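17/08/2019, workshop notebook, glaze bench

Second firing of the Vávra clear glaze is out of the kiln. I write this down while the tiles are still on the bench, because last time I waited until the next morning and then I mixed up two of the rows.

To remember from the first firing in March: the glaze was too thick on the inside of the bowls and it collected at the bottom with small bubbles. Bořivoj Machala said then that I hold the pieces in the bucket too long. I did not agree, but I counted this time with the clock and he was right. My "three seconds" was more like five. So for this firing everything was dipped for two seconds, and I let the clock make the decision.

What I changed:

- the glaze was sieved twice, and the second sieve was the fine one
- 300 ml of water added to the bucket, in small amounts, with stirring between
- bisque wiped with a damp sponge and left to dry overnight
- the cooling was slower in the upper part of the program, the rest is the same as before

The tiles from the Brunov clay are good. The surface is even, the edges are covered, and I can find only one pinhole in the whole row, on the tile where I touched the glaze with my thumb and repaired it with a brush. The tiles from the Grotier clay are not so good. They have the same fine crackle as in March, maybe a little less. I put ink on them and wiped it off, and the lines stayed visible on all of them. It means that the glaze and this clay do not fit together, and more water will not help. I should have believed this already in March and saved myself the work.

Vlasta Skála came by at lunch and we talked about the underglaze colours. She wants to use the green for lettering on the children's set and she asked if it will keep a sharp edge under the clear glaze. On my tiles the green stays sharp if the line is thin and painted in one stroke. Where I went over the line a second time it became darker and a bit swollen, and on one tile it moved downwards. The pink is quieter. It does not move, but it needs three coats or it looks like a stain from tea. The black behaves well always, I have nothing to write about it.

We also spoke about where the words should go. My opinion is that lettering which follows the rim is the most difficult to paint, since the hand must turn all the time, and straight words at an angle are easier and look more cheerful on a plate for a child. Vlasta prefers the rim. We agreed to paint one of each kind and look at them after firing, instead of arguing with a pencil.

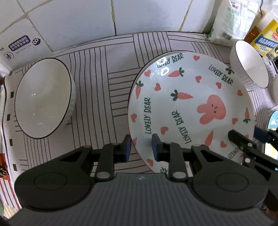
*Green lettering and a pink rabbit-like head on a white plate. The words go along the rim and also on the slant.*

Kiln notes. The lower shelf is still cooler than the upper one. The cones on the lower shelf were bent only half, on the upper shelf they were nearly touching. I moved the thick tiles up and the thin ones down and this helped a little. The door seal is worn at the left hinge, I could put a strip of paper in the gap when the kiln was cold. A new seal is on the list under Purport, together with the shelves we wanted for the drying room. Please do not press the old seal back with the wooden stick, it only makes the gap longer.

Numbers for the next batch, so that I do not search for them again: dry glaze 425 g for the small bucket, water as above. Tile numbers continue from 27. Tiles with lower numbers are in the box under the window and can be thrown away, except 8, which has the nice green and I would like to keep it as a sample for colour.

To do:

- repeat the Grotier tiles with the other clear glaze, only a few pieces
- paint test plates for Vlasta, one with words on the rim and one with straight words
- try the green with a drop of medium, it dries on the brush too quickly
- wash the fine sieve properly (it was me who left it, sorry)
- ask Bořivoj if he still has his cooling program from the old kiln

The plates should not be loaded before the lower shelf is checked again with cones. I will do a short empty firing first, and write the result on the next page.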